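Centro de Formación Prisora
Taller de cestería aplicada - Apuntes de la sesión 2
Docente responsable: Afaf Matar
Revisión del texto: Anas Majali

Objeto de la sesión

La presente sesión se dedica al estudio de la cesta rectangular abierta, pieza de uso habitual en la mesa y en el almacenamiento doméstico. El alumnado deberá reconocer sus partes, nombrarlas con el vocabulario fijado en la sesión anterior y elaborar un croquis acotado. Se trabajará de forma individual.

Partes de la cesta

Se distinguen el fondo, las paredes y el borde. En el fondo, las hebras horizontales pasan por encima y por debajo de los montantes verticales y forman hileras regulares de segmentos cortos. Las paredes pueden levantarse rectas o inclinadas; en este segundo caso, la boca resulta más amplia que la base. El borde remata la pieza y protege los extremos de los montantes. Cuando se trenza a modo de cuerda, con varias hebras enrolladas en diagonal, aparece un relieve de crestas breves e inclinadas que debe mantenerse uniforme también en las esquinas redondeadas.
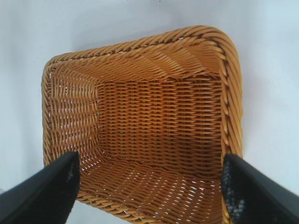

Materiales

Las fibras naturales (mimbre, médula de ratán) requieren remojo previo. Las fibras sintéticas se trabajan en seco y suelen presentar un ligero brillo - dato útil, aunque no concluyente, para su identificación. Para la práctica, cada participante recibirá 400 gramos de médula, que deberá retirar en el aula Aoun antes del comienzo.

Entrega

El croquis se presentará en planta y alzado, a escala 1:2, con indicación del sentido del trenzado. Se admitirá hasta el 15 de febrero de 2026 en la secretaría de la sede de Ilville. Las consultas sobre la evaluación se dirigirán a Hussam Chidiac.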